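Sunday, 2 comments
Ulla Räsänen, mending bench notes

Started on the gray wool jacket from the Csonka bag. Lining is gone under both arms, shell is fine. Unpicked the left sleeve lining from cuff to elbow and found the old seam had been sewn with 60 thread doubled over, very tight, and the silk had torn along the needle holes. No point reusing it.

Cut a new sleeve lining from the Jusunel viscose, using the old piece as a pattern and adding a little ease at the underarm. Pressed it on low. It frays worse than I remember, so I pinked the edges and then overcast them anyway.

The trousers from the same bag need the waist let out. There is plenty of cloth at center back — whoever made them planned ahead. Left for next time.
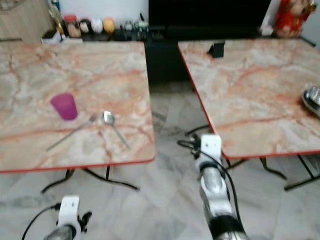 Viola thinks the jacket should lose its shoulder pads while the lining is open, and said so twice before lunch. I took one out to look. The sleeve head collapses without it and the collar sits wrong, so it went back in. A thinner pad might do. Will try one from the Delusmont box.

Buttons: 2 missing at the left cuff, none in the tin that match. Either move one from the inside pocket or change the whole set.

Ticket number is 113. Still to do: right sleeve, hem, buttons, final press.

Comments

Jana Tiedemann: Change the set. Dark horn would look good on that gray.

Ingegerd Bakke: I have the thin pads, not in the Delusmont box. Top drawer by the iron.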